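# Polygonalplatten neu verfugen – fest oder Splitt?

**Forum › Haus & Garten › Terrasse und Wege**

---

### kiesgrube_west

Moin zusammen,

wir haben vor einem Jahr ein Haus mit einer Terrasse aus hellen Polygonalplatten übernommen, 36 m², Naturstein, laut Vorbesitzer Quarzit. Verlegt wurde das Ganze angeblich in Splitt, die Fugen sind mit einem Fertigmörtel vom Baumarkt zugemacht. Der Mörtel kommt jetzt stückweise raus. An manchen Stellen kann man ihn mit dem Finger abheben, an anderen sitzt er bombenfest.

Die Fugen sind sehr unterschiedlich breit, von einem Zentimeter bis fast vier. Ein Galabauer aus dem Ort will alles aufnehmen und neu auf Drainbeton legen. Das Angebot liegt weit über dem, was wir ausgeben wollen. Mir schwebt vor: alten Mörtel raus, neu verfugen, fertig.

Fragen:

1. Kunstharzmörtel oder Zementfuge?
2. Oder gleich Splitt rein und Ruhe haben?
3. Womit kriegt man die festsitzenden Reste raus, ohne die Kanten zu zerschlagen?

Danke schon mal.

---

### Fugenheinz

Erste Gegenfrage: Wackeln die Platten? Wenn du drauftrittst und es klackt, kannst du verfugen, was du willst, das reißt im ersten Winter wieder auf. Eine starre Fuge auf einer beweglichen Bettung geht nicht. Das ist auch der Grund, warum dein Baumarktmörtel rauskommt.

Geh mit einem Gummihammer drüber und klopf jede Platte ab. Hohl klingende mit Kreide markieren.

---

### kiesgrube_west

Hab ich gestern Abend gemacht. Sieben Platten klingen hohl, davon wackeln zwei richtig. Die liegen alle am Rand zum Rasen hin, da fehlt auch eine vernünftige Einfassung. Zum Haus hin ist alles fest.

---

### marleen_b

Dann ist die Sache doch nicht so schlimm. Am Rand aufnehmen, Bettung nachfüllen, Einfassung in Beton setzen und fertig. Deswegen würde ich nicht die ganze Fläche neu machen lassen.

Zur Fuge: Wir haben seit sechs Jahren Splitt 1–3 mm drin, bei ähnlichen Platten. Kostet fast nichts, Wasser läuft weg, und wenn sich mal was setzt, hebt man die Platte hoch und korrigiert. Nachteil ist das Unkraut, und man trägt Körnchen ins Haus. Einmal im Frühjahr fege ich nach.

---

### Fugenheinz

Splitt bei vier Zentimeter Fuge würde ich mir überlegen. Stuhlbeine sinken ein, und beim Kehren holst du die Hälfte wieder raus. Das geht bei engen Fugen gut, bei Polygonal mit so viel Spiel eher nicht.

---

### marleen_b

Bei uns sind die Fugen auch teilweise drei Zentimeter breit und die Stühle stehen seit sechs Jahren. Man muss halt gebrochenes Material nehmen und keinen Rundkies. Gebrochenes verkeilt sich.

---

### Fugenheinz

Verkeilt sich, ja, aber wenn einer mit dem Hochdruckreiniger kommt, ist alles draußen. Und die meisten kommen mit dem Hochdruckreiniger.

---

### T.Nomura

Hallo, ich schreibe sonst eher im Natursteinbereich. Ich heiße Toshiko Nomura und verlege seit vielen Jahren, zurzeit vor allem Wege und Innenhöfe.

Bei ungebundener Bauweise, also Platten in Splitt, gehört eigentlich auch ungebundenes Material in die Fuge. Kunstharzgebundener Mörtel ist ein Kompromiss, der bei Flächen ohne Autoverkehr oft funktioniert, wenn er wasserdurchlässig ist und tief genug eingebracht wird. Unter 30 mm Fugentiefe braucht man nicht anfangen. Reine Zementfuge scheidet aus, da gebe ich Fugenheinz recht.

Wie dick sind die Platten? Das entscheidet mehr als alles andere. Dünne Platten liegen in Splitt nie dauerhaft ruhig.
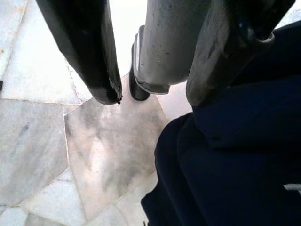
### Zwischenstand von kiesgrube_west

Ich habe an zwei Stellen gemessen, wo der Mörtel ganz raus ist. Einmal 4 cm, einmal knapp 5. Die Bettung darunter ist grauer Splitt, trocken und ziemlich sauber. Darunter kommt Schotter, wie viel weiß ich nicht.

Gefälle habe ich mit der Wasserwaage geprüft, es fällt vom Haus weg, an einer Stelle steht nach Regen eine kleine Pfütze.

---

### T.Nomura

Vier bis fünf Zentimeter sind in Ordnung. Damit würde ich es bei der vorhandenen Bettung lassen. So würde ich vorgehen:

- Randplatten aufnehmen und so hinlegen, dass man sie wieder zuordnen kann. Nummern mit Kreide auf die Platte, vorher ein Foto von der Fläche.
- Randeinfassung setzen, mit Rückenstütze aus Beton.
- Bettung auffüllen und abziehen, Platten einzeln einklopfen.
- Alten Mörtel in der ganzen Fläche raus, auch den festen.
- Fugen aussaugen.
- Neu füllen.

Den festen Mörtel drinzulassen und nur die Lücken zu schließen, sieht man hinterher immer. Außerdem haftet neues Material schlecht an alten Resten.

---

### pollux77

Mal was anderes: Warum nicht einfach Fugensand mit Bindemittel? Einkehren, wässern, fertig. Hat mein Schwager auf der Einfahrt und ist zufrieden.

---

### Fugenheinz

Weil das Zeug für Pflasterfugen gemacht ist, die ein paar Millimeter breit sind. Steht normalerweise auf dem Sack, bis zu welcher Breite. In einer Vier-Zentimeter-Fuge wird das im Sommer hart und im Winter Matsch.

---

### pollux77

Kommt aufs Produkt an. Es gibt auch welche für breite Fugen.

---

### Fugenheinz

Nenn mir eins, das nach drei Wintern noch drin war.

---

### dachs_im_beet

Ich habe letztes Jahr im Oktober mit dem Fugenmörtel Skimar gearbeitet, einkomponentig, wird eingeschlämmt. Verarbeitung war einfach. Optisch nach dem ersten Winter gut, zwei Stellen bröseln, aber da war ich beim Verdichten schlampig. Farbe Steingrau wird heller, als man denkt. Unbedingt eine Probefuge in der Ecke machen und ein paar Tage warten, bevor man den Rest bestellt.

Und die Platten vorher gründlich nass machen und beim Arbeiten nass halten, sonst bleibt ein Film drauf. Bei hellem Stein sieht man den zwar weniger, aber er glänzt dann fleckig.

---

### marleen_b

Genau deshalb Splitt. Kein Film, keine Probefuge, kein Warten auf trockenes Wetter.

---

### kiesgrube_west

Danke für den Tipp mit der Probefuge, dachs. Was hast du für den Quadratmeter gebraucht? Ich finde auf den Säcken nur Tabellen für rechteckige Platten.

---

### dachs_im_beet

Bei mir waren die Fugen schmaler als bei dir, meine Zahl hilft dir nicht. Leg eine Leiste mit einem Meter Kantenlänge als Quadrat auf den Boden, miss darin alle Fugenlängen und die mittlere Breite, mal Tiefe. Das an drei Stellen, Mittelwert nehmen. Bin damit ziemlich genau hingekommen und hatte am Ende einen Eimer übrig.

---

### T.Nomura

Gute Methode. Bei Polygonalplatten darf man außerdem einen Teil der breiten Fugen mit Zwickeln schließen, also kleinen passenden Bruchstücken. Das spart Material und sieht besser aus als eine breite Mörtelfläche. Wer den gleichen Stein nicht mehr bekommt, fragt im Steinbruch oder bei einem Händler nach Bruch. Bei Stila bekomme ich den hellen Quarzit als Restware im Sack, die Farbe schwankt allerdings von Lieferung zu Lieferung.

---

### Fugenheinz

Zwickel sind Geschmackssache. Zu kleine Stücke lösen sich als Erstes. Unter Handtellergröße würde ich nichts einsetzen.

---

### T.Nomura

Im gebundenen Bereich geht es auch kleiner. Im Splitt stimme ich zu.

---

### kiesgrube_west

Und Frage 3? Womit raus mit dem alten Mörtel? Meißel und Fäustel habe ich an einem halben Meter probiert und prompt eine Ecke abgeschlagen.

---

### Fugenheinz

Oszillierer mit Hartmetallblatt, in der Mitte der Fuge einen Schnitt setzen, dann von der Mitte aus mit schmalem Meißel die Hälften wegnehmen. Nie gegen die Kante arbeiten. Dauert, geht aber. Winkelschleifer nur, wenn du eine ruhige Hand hast, und mit Absaugung und Maske FFP3. Quarzstaub ist kein Spaß.

---

### dachs_im_beet

Ich hatte dafür einen kleinen Bohrhammer mit Flachmeißel vom Verleih, leichteste Stufe. Zwei Tage für meine Fläche und danach Knie kaputt. Kauf dir Knieschoner mit Gel, die billigen aus Schaumstoff kannst du auf den Splittresten vergessen.

---

### pollux77

Hochdruck mit Dreckfräse! Bei losem Mörtel ist das in einer Stunde erledigt.

---

### T.Nomura

Bitte nicht bei Platten in Splitt. Damit spült man die Bettung unter den Kanten weg und hat hinterher mehr lose Platten als vorher.

---

### kiesgrube_west

24. April 2026, kurze Rückmeldung: Die Randplatten sind aufgenommen, die Einfassung steht und muss noch aushärten. Unter den zwei Wackelkandidaten war ein Ameisenbau, das erklärt die Hohlräume. Den alten Mörtel habe ich auf gut einem Drittel der Fläche draußen, mit der Methode von Fugenheinz. Bisher keine weitere Ecke verloren.

Bei der Fuge tendiere ich jetzt zu Kunstharz auf der Hauptfläche und Splitt in dem Streifen zum Rasen. Material habe ich noch nicht bestellt, 200 Euro sind für die Probe und Kleinkram eingeplant.

---

### marleen_b

Mischen würde ich nicht. Du hast dann einen sichtbaren Übergang und zwei verschiedene Sachen zum Pflegen.

---

### Fugenheinz

Den Übergang sieht man, klar. Technisch spricht aber nichts dagegen, wenn der Streifen an einer durchgehenden Fuge anfängt. Wobei es die bei Polygonal natürlich kaum gibt.

Ameisen kommen übrigens wieder, wenn im Streifen Splitt liegt.

---

### dachs_im_beet

Die kommen auch bei mir wieder, und ich habe Kunstharz. Am Rand finden die immer was.

Zu der Pfütze noch: Wenn du schon dabei bist, nimm die zwei oder drei Platten dort auch hoch. Nach dem Verfugen machst du es nicht mehr.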